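Bresater Project - Grasping Methods Group
Minutes of the review meeting, 24 March 2023
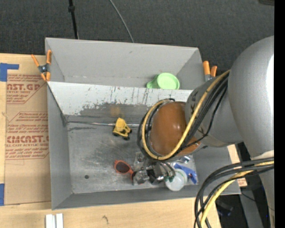
1. Reset-free collection, status. V. Moldovan reported on the two-compartment bin method. The arm picks from one compartment and places into the other; when the source compartment is judged empty the direction is reversed, and no person resets the objects between attempts. The stated aim was to run 2000 attempts per object set with an operator checking in only at fixed intervals. The current set mixes rigid and awkward shapes on purpose, among them the green cup, the small yellow truck and the orange-red sunglasses. B. Holroyd asked whether thin objects lying close to the divider should be scored separately. Moldovan said the logs allow it, as the grasp point is stored in bin coordinates. Agreed to add a "near wall" label to all attempts within a set distance of any wall or of the divider.

Present: Roland Tunstall (chair), Yakubu Nnaji, Brenda Holroyd, Virgil Moldovan
Apologies: Terence Cheetham
Minutes: B. Holroyd

2. Minutes of the previous meeting. Accepted with one correction. Under item 4, "success rate" should read "lift rate". The two are logged as separate fields and should not be used interchangeably in reports.

3. Results of the first comparison. Nnaji presented the comparison between the baseline policy (trained on human-reset data) and the policy trained on reset-free data only. Each was evaluated on 200 grasps with the same object set and the same random start poses.

Baseline: 131 lifts out of 200.
Reset-free: 148 lifts out of 200.

The gain came mostly from objects in contact with another object. For isolated objects the two policies could not be told apart at this sample size. Nnaji's reading is that human resets spread the objects too evenly, so that the baseline saw few clusters in training. Tunstall did not dispute the result but noted that the reset-free policy was also trained on more attempts, and that the two effects have not been separated. Nnaji will retrain the reset-free policy on a random subset of matching size, 792 attempts, and repeat the evaluation.

4. Labeling of lifts. Lifts are labeled automatically from gripper opening and a difference between images taken before and after the attempt. Holroyd checked a sample by hand. False positives were rare. False negatives were more common, and most involved clear or reflective objects, for which the image difference falls below the threshold. Two options were discussed:

(a) Lower the threshold. Moldovan was against this, as scuffs and reflections on the bin floor already produce small differences under changing light.

(b) Add the wrist force reading as a third signal. The reading is already recorded but its zero drifts over a long run - it would need to be re-zeroed every 10 attempts.

Option (b) was adopted for a trial. Moldovan to write the re-zero routine. Labels on existing data are to be left as they are until the trial is reviewed.

5. Compartment imbalance. Moldovan showed that objects do not divide evenly between compartments over a long run. The larger compartment holds most of the set most of the time, and the narrower one is often declared empty while a single object remains against its wall. The empty check uses a depth threshold averaged over the compartment, so one low object does not trigger it. Holroyd proposed a per-cell check on a coarse grid. Tunstall asked for the cost in cycle time; Moldovan estimated it to be negligible next to arm motion but had not measured it. To be measured before the change is merged.

6. Data exchange with Söderlund. Söderlund has asked for the raw attempt logs in addition to the processed set. No objection in principle. Nnaji pointed out that the raw logs use the old frame convention up to file format 2, and that anyone reading them without the conversion script will get mirrored grasp angles. The script and a short note are to go out with the logs. Tunstall to confirm with Cheetham that the exchange agreement covers raw data.

7. Write-up. A draft of the methods section exists. The results section waits on item 3. Tunstall asked that the text give lift rate per object class as well as overall, and that the number of operator interventions be reported next to it. The target is an internal report first, with a submission in September if the matched-size result holds.

8. Actions
Moldovan - near-wall label; re-zero routine; timing of the per-cell empty check.
Nnaji - matched-size retraining and repeat evaluation; conversion note for Söderlund.
Holroyd - second hand check of labels once the force signal is in.
Tunstall - exchange agreement, with Cheetham; comments on the methods draft.

9. Any other business. None.

Next meeting to be called when the item 3 evaluation is complete.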